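Mulder Flannel Fabric Bundle review: soft, cheap, a little crooked

January 2019

Okay, I have been promising this one since before the holidays and several of you have emailed to ask where it went, so let's get into it. The Mulder flannel bundle! If you sew for babies, or for people who have babies, you have probably had it pop up on your screen at one in the morning. It's the stack of printed cotton flannel pieces in kid designs, and it costs a lot less than buying the same amount off the bolt.

I bought mine with my own money (43 dollars, shipping included) and I bought it for a pretty boring reason. My sister is due in March and I'd told her I would make the burp cloths. All of them. I said this at dinner after two glasses of wine and she wrote it down.

First impressions

It arrives rolled up very tight with a paper band around it, and it looks like almost nothing. Then you cut the band and the whole thing sort of sighs open across the table. There was a smell, kind of starchy, like a new shower curtain's nicer cousin. One trip through the wash took care of that.

The prints are a mixed bag. You don't get to pick, you just choose "kids bright" or "kids pastel" and hope. I went with pastel. I loved the space ones right away, and there was a fox print I'd happily make pajama pants out of for myself. There was also a print of what I think are turnips. They might be radishes. Either way they have eyelashes, and I put them at the bottom of the pile.

Prewash, please

The label says preshrunk. I don't believe labels, so I measured one piece before and after a warm wash and a medium dry, and it lost a good bit in length and almost nothing in width. That's pretty normal for flannel, but if you cut first and wash later you are going to end up with puckered seams and a very sad rectangle. Wash it first, wash it warm, and clean out your lint trap halfway through. I mean it about the lint trap. I could have made a second cat.

The color held up nicely. I washed the darkest piece with an old white sock to see what would happen and the sock came out white.

Cutting

Now my first real complaint. These pieces are not cut square. Every single one I unfolded was off on at least one side, and a couple were off enough that the print visibly ran downhill. You can straighten them up with a ruler and a rotary cutter, but you lose fabric doing it, and if your pattern needs the full width you're going to be annoyed. I was annoyed! I ended up making my burp cloths a little narrower than I'd planned and telling my sister it was the modern style.

I used my old Kesham rotary cutter for all of this and it went through two layers without any trouble. Four layers was pushing it. Flannel is grabby, which is great for keeping the pieces from sliding around and not so great when you're trying to peel them apart.

Sewing

This is where I forgave it. It sews beautifully. I used a size 80 universal needle and plain polyester thread and didn't have one skipped stitch on the whole batch. I tried a 70 to begin with because that's what was already in the machine, and it was fine on the single layers but it started making that unhappy popping noise at the corners where everything gets thick. Switch to the 80 and save yourself.

My walking foot stayed in the drawer the whole time. Rosalind Quintanilla from my Tuesday-night-that-moved sewing group swears you need one for flannel, and she makes gorgeous quilts so maybe listen to her, but for something this small I pinned the corners, went slow, and it all came out even enough.

I top-stitched around the outside at a slightly longer stitch length because I like how it looks. Press it well before you do that. A bit of steam and it behaves.

How does it compare?

I've used two others in the same kind of price range. The Horkum flannel is thicker and fuzzier, more of a winter nightgown feel, and it pills on you by the third wash. Good for a heating pad cover, wouldn't put it on a baby's shoulder side. The Imero is the nicest of the bunch by a mile, really tight weave and cut perfectly square, but you pay for it, and the prints are all gray elephants. If you like gray elephants, go for it.

Mulder sits in the middle. The weave is a little looser than I'd like (hold it up to a window and you'll see what I mean) but two layers together feel plenty sturdy, and mine have been through the laundry over and over with no holes and hardly any pills.

One more gripe

Fraying. Raw edges on this stuff shed like crazy. If you're turning and stitching, it doesn't matter. If you want the kind of single-layer wipe with a zigzag around the outside, do two passes or get out the serger, because my one-pass test piece had a beard by the end of the week.

Would I buy it again?

Yep, already have. I got the bright one this time and there are no turnips in it so far. I'd give it four stars out of five, and it would be four and a half if somebody over there would buy a straight ruler.

Pattern for the burp cloths is coming in the next post, along with the bib I keep messing up.
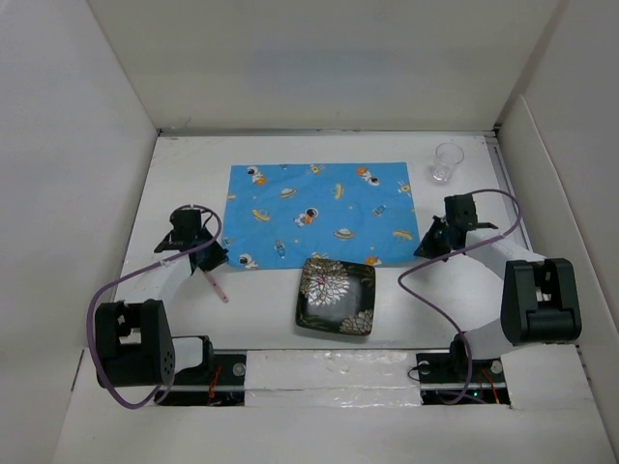 Astronauts and flying saucers on light blue, still my favorite kind of print.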